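Session 4 handout - Reading tarot for paying strangers
Evening course, Dastden Adult Learning. Revised May 23, 2010.

Bring this back next time, please. The copier budget is what it is.

## 1. Where we left off

Last session was the Minor Arcana, and most of you now know the suits well enough to get them wrong with confidence. Cups for feelings, Swords for trouble, Wands for drive, Pentacles for money and the body. If you blank on a number card in front of a client, go back to suit plus number and build from there. A Three of anything is something getting going. A Five of anything is something going sour. You can get through an entire evening on that and a clean tablecloth.

Tonight: layouts, the opening question, and what to do when the Tower shows up at a bridal shower.

## 2. The opening question

Clients rarely ask what they came to ask. They say "just a general reading" and then watch your face when a Cups card lands. Give them one chance to narrow it down, and if they won't, don't pry.

Questions to steer away from:

- Anything with "when exactly" in it
- Anything medical (send them to a doctor, and mean it)
- Anything legal, including the divorce that is "basically done"
- What a third person is secretly thinking

Rephrase that last one. "Does he miss me?" becomes "What do I need to see about this breakup?" They'll still hear the first question. You'll at least be reading for the person in the chair.
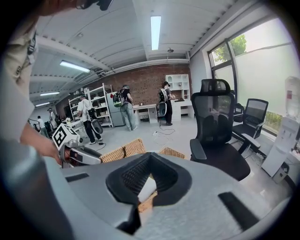

Write the rephrased question on your card slip before you shuffle. Halfway through a spread it's very easy to start answering something more interesting.

## 3. Three layouts worth knowing

**Three-card line.** Past, present, what's coming. Fifteen minutes if you talk at a normal speed. Good for parties, fairs and anyone with a babysitter on the clock.

**The horseshoe.** Seven cards. We use the Stila version, where position four is the obstacle and position six is other people's opinions. Older handouts have those swapped. If you have the older handout, cross it out.

**Celtic Cross.** Ten cards, and beginners love it because it looks like work. Don't offer it until you can do the horseshoe without peeking under the table. The crossing card is always read upright in this course, whatever the book you bought says.

Reversals are optional. Decide before the client arrives. Deciding after you've turned over the Ten of Swords is cheating, and they can tell.

## 4. The scary cards

Death is change, the Devil is habit, and the Tower is a sudden mess. You will say "it doesn't mean actual death" roughly 300 times in your first year. Find a way of saying it that doesn't bore you, as a bored reader sounds like a liar.

Don't turn the Tower into good news, though. It has lightning on it and people falling out of windows. Say that something shaky may come down, ask what in their life feels shaky, and then wait. The waiting is most of the job.

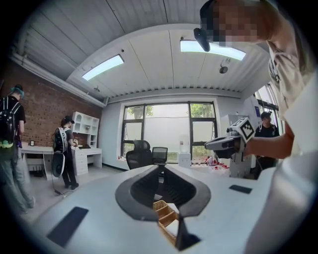

Wivine objected to this last term and asked for it to go in the notes: she thinks new readers should take the Tower out of the deck entirely for parties, since people have paid for a nice evening and are often three drinks in. Mrema said that a deck with one card missing is a different deck, and that guests who own a deck will count. I lean toward Mrema. If you do pull cards, tell the host first.

## 5. Money, briefly

Set a fee and say it out loud before the shuffle. My first sign said "donations welcome" and I did 43 readings that December for what came to less than bus fare. Two people paid in fudge.

Do not:

- Sell a second reading because the first one was gloomy
- Mention curses, or the removal of curses
- Read for the same person on the same question inside a month

If someone keeps coming back about the same ex, the cards have said what they're going to say. Tell them so, kindly, and book them for something else or for nothing. 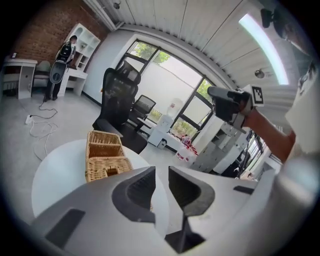
*Photo: Dastden Adult Learning*

## 6. Practice log

By the end of the course I'd like to see a log with dates, the question as asked, the question as rephrased, the layout, and one line on how it went. One line. Last year I got a log that ran to 1000 words on a single Page of Wands - it was very moving and I couldn't grade it.

Leave out clients' full names. Initials are fine. Also log the bad ones, including any where you forgot what the Hierophant was and made something up. What did you make up? Was it close?

## 7. For next session

- Read the court cards chapter. It's dull, and there are sixteen of them.
- Two horseshoe spreads on somebody who isn't related to you
- One three-card line read aloud, alone, timed
- The door code is now 2145. The old one sets off a noise.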